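Karora Student Robotics Challenge opens for entries with a new task in handling soft goods

Zaltley College, organiser of the Karora Student Robotics Challenge, has confirmed that entries for the next competition will open in February. Teams of students aged 16 to 19 will be asked to program a robot arm to pick up, move and pack items made of cloth, a task which has not been set in the competition before.

In past years teams worked with blocks, tubes and plastic crates. These keep their shape when they are gripped, and a well-prepared team could plan most of its movements before the day. Cloth folds, sags and catches on the gripper, and the same bag seldom lies on the table in the same way twice. The college's engineering department chose the new task after a trial term in which its own students worked with fabric pouches, bags and folded garments.

The challenge is supported by Evolness, which supplies the robot arms on loan, and by Sqalli, which provides the software used to record and replay each team's attempts. Both companies have agreed to continue their support for a further two years.

A total of 15 teams will be accepted. Each will receive the loan of an arm, a gripper, a small camera for mounting at the wrist and a set of fabric items for practice. Teams will also receive a grant of £300 towards materials and travel. Schools and colleges may enter one team each, and a team may have between three and six members. No previous experience of robotics is required, although at least one member should be confident in writing simple programs.

The competition will be held in two stages. In the first, teams will submit recordings of their robot carrying out a set exercise, together with a short written account of how the program was developed and tested. Judges will give equal weight to the recordings and the written account. Failed attempts may be included, and teams are encouraged to explain what they changed afterwards.

The second stage will take place in the main workshop at Zaltley College. Each team will have 600 seconds to clear a table of mixed fabric items and place them in a box. The items will be laid out by the judges and will include some which the teams have not seen. Points will be given for each item placed in the box, with deductions for items dropped outside the marked area. Teams may restart their program once without penalty. Touching an item by hand during the run will end the attempt.

The winning school or college will receive £2250 to spend on equipment for teaching engineering or computing. There will be further awards for the best written account and for the best entry from a school taking part for the first time.

Students at Zaltley College who took part in the trial term will not compete. They have instead helped to write the practice exercises and will act as stewards in the second stage. Their work was carried out as part of the college's practical automation course, in which small groups share an arm and take turns to guide it, record its movements and review the results. The course will run again next year, and the exercises will be made available to all teams on acceptance.

"Our students found this work demanding, and they learned a great deal from it," said a spokesperson for Zaltley College. "A task that looks simple when done by hand can take several weeks to carry out well with a machine. We look forward to seeing how other schools and colleges approach it."

Training for teachers and team leaders will be offered online before the loan equipment is sent out. The sessions will cover safe use of the arm, fitting the camera and keeping a clear record of each attempt. Attendance at one session is required for every team.

Entry forms and the full rules may be obtained from the Karora Challenge office at Zaltley College. Schools which need help with travel, or which have students with particular access needs, are asked to say so on the form so that arrangements can be made in good time.

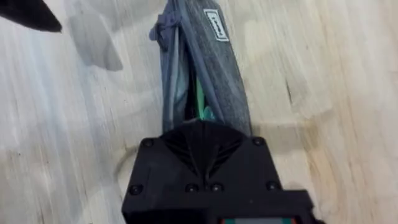 Loan equipment must be returned to the college within two weeks of the second stage. Schools wishing to keep an arm for longer for use in lessons may apply to the Challenge office in writing.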